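Folding bench, notebook
June 2020
Entry: H. Butt. Copies to Maham Malik and Santeri Lehtinen.

Continuing with the dark crew-neck tees for the Calholm order. Open question from the last entry was whether to fold sides in first or to gather lengthwise and square off afterward. Bushra wants one method written down before September so the bench sheet can be reprinted.

Side-first method, as on the current sheet:
Lay the shirt flat, long axis parallel to the front edge of the table, neckline to the right. Smooth from hem to collar with the flat of the hand. Fold the far side in as a straight strip, sleeve included, and press the crease along its whole length before touching the near side. Check that the crease runs parallel to the table edge. A crease that drifts toward the collar gives a wedge and the stack leans.
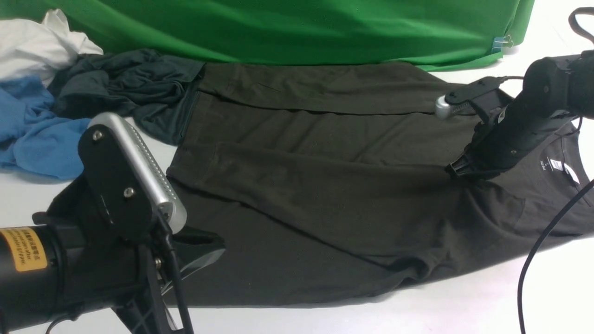

Dark olive-brown tee, upper side folded in, collar at right with labels showing.

Notes on the fabric. It is soft and matte and holds a wrinkle more readily than the Drestness cotton. Lengthwise creases stay in after one pass of the hand. Diagonal ones mostly come from pulling at a single point near the neck, so hold at 2 points and keep the tension low. The color makes it hard to judge the fold line under the overhead tubes. I checked by touch instead – Santeri uses a straightedge, slower but more repeatable.

Collar: keep the size label inside and centered. Rafia asked for the size to be readable without unfolding, so the last fold has to leave the neck on top. Added to the sheet.

Lengthwise gather:
Both long sides brought in toward the middle until the garment is a thick tube, then flattened. Quicker to start, worse to finish.
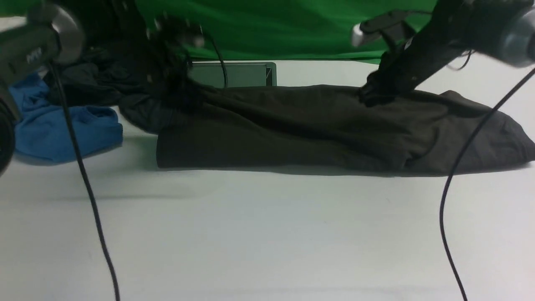

The gathered bundle is hard to keep even. One end can be squared off without much trouble but the other opens into loose folds, and the fabric sags between the holding points. Flattening it afterward sets the wrinkles in. It may be acceptable for bulk bins. I would not use it for anything going on a shelf.

Sizing: did the comparison on small only. Larger sizes will need a wider strip on the first fold, width to be decided. The Trostier folding board is too narrow for them and should not be used as the reference.

To do:
– redraw step 2 of the sheet with the crease parallel to the table edge
– ask Maham whether the Sial cartons take the flat fold upright
– repeat side-first on 5 shirts in the next size up
– wipe down the white tabletop before each batch, lint shows on this color

Sheet revision stays in draft until Bushra has read it.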